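January, late, the kitchen light on

I can't sleep so I may as well write. Today was the best day I've had on the teleop rig since I came to Olldale, and I want it down before I lose the feel of it.

We started the simulated tabletop task in the morning, the one with the big red surface. I had been dreading it a little. My hands know the real bench pretty well by now, but in the simulator nothing pushes back, so you have to learn to judge distance from shadows. Cletus Pruitt told me that on my first day and I nodded as if I understood. I didn't! I do now, or at least I'm starting to.

My first hour was awful. I kept coming in too fast with the left hand and then freezing, and a freeze gets recorded just like everything else. If I dither for two seconds over every reach, the policy learns to dither for two seconds over every reach. Cletus played one of mine back to me and we both laughed until the coffee got cold. The arm looked like somebody trying to remember where they parked.

Then he said to breathe out when I start the move and keep going until the breath is gone. It sounds like something from a yoga tape, but it worked. Episode after episode, smooth! I got 7 clean ones in a row before lunch and did a small dance in the hallway, which Maeng saw. (Maeng is the scheduling program, and it has a webcam. I waved.)

After lunch we switched to the other view, the close one from low down where you see mostly the tabletop and your own two fingers. I love this view. You lose the overview but you gain such a strong feeling of being there. I caught myself leaning forward in the chair as though my nose might bump the blocks.

Things to remember for tomorrow:

- left hand: start lower, arrive slower
- don't look at the clock in the middle of an episode
- ask Cletus whether we keep the ones where I back off and try again (I hope yes, I think the retries are useful)
- bring the flat cushion

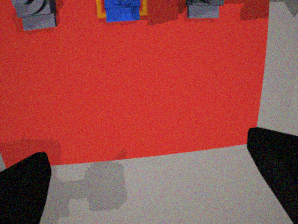 *Page last changed: January, 11:40 p.m.*

The two black fingers down in the corners are mine, so to speak, and all that open red is the part I have to cross to get up to the blue one with the orange trim. It's a long way when you're doing it with a breath! The dark red shadows up there helped me more than anything else today.

The set needs 305 demonstrations before it goes over to Wollholm for training. Nistdale wants 2000 for theirs, poor things, and they only have one rig. I told Cletus I'd happily go help them for a month and he said to finish ours first.

My thumbs ache. Setting the alarm for six.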